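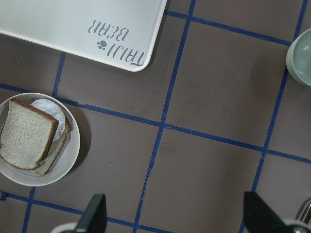 Taped grid vs. random placement for tabletop demos
Posted by pylam_arm

We changed how we set out objects between demonstrations and I want to know if anyone else has compared the two. Our old method was random placement: the operator clears the table, puts things back wherever, and records. The new method is a grid. We put blue tape down on the brown tabletop in big squares, and before each episode a script draws a square for each object. The view from the wrist is the layout for the sandwich task, with the plate and bread on the left, the white tray at the top, the green bowl off to the right, and the square in front of the fingers left open. Total is 3,286 episodes, all on the same arm. We trained one policy on the random half and one on the grid half, same settings. On 183 test placements the grid policy did better, mostly on bread near the sides of the table. In the middle of the table I can't tell them apart.

--------
sfmok
Did the test placements come from the same script? If so you tested the grid policy on its own distribution.

--------
pylam_arm
No, Cheng-en Kong placed them by hand with the tape covered by a brown sheet. He didn't know which policy was running.

--------
sfmok
OK, that's better than I expected. A brown sheet is still a different surface, though. Was the tape down for the random half too?

--------
pylam_arm
Yes. The tape went down before we recorded anything. Operators in the random half were told to ignore it.

--------
trama_user5
I don't buy "told to ignore it." People line things up with lines. We had tape on our bench for camera calibration and the operators parked the cups against it for weeks. Your random half could be a bad version of the grid half, and then you're comparing a bad grid with a good grid.

--------
wychoi
Agree with trama_user5 on that, but I'd still take the result. Nobody's random is random. When we plotted object positions from our Sovitz runs, most of them were in a patch the size of a dinner plate, right where the operator's hand comes down. A script that picks the square fixes that whether there's tape or not.

My worry is the tape itself. It's saturated blue on a plain background and it's in every wrist view. The policy can use it as a ruler. Try it on a bare table that never had any.

--------
pylam_arm
The covered test was meant to handle that. Both policies dropped when the sheet went on, and the random one dropped more. I don't have a good reason for it.

--------
oiling_c
What about the tray? If it has printing on it, that's a landmark too. Ours had a logo and the policy got lost when we swapped in a plain one.

--------
pylam_arm
It has TAIJI BEAR and a paw print near one corner, upside down from the arm's side. We haven't tried another tray. I can turn it around and run the 183 again.

--------
sfmok
Turn it and also swap it. Those are 2 different tests.

--------
trama_user5
And pull the object positions for the random half before you do anything else. If they bunch up along the tape I'd drop the comparison and record that half again on a bare table.

--------
wychoi
Re-recording half of that set is a lot of operator time for one question. I'd do a smaller bare-table set and train 5 seeds on each.

--------
pylam_arm
Positions first. I'll post the plot here when it's done. Some of the tape is worn and lifting at the edges, so it has to come up soon anyway.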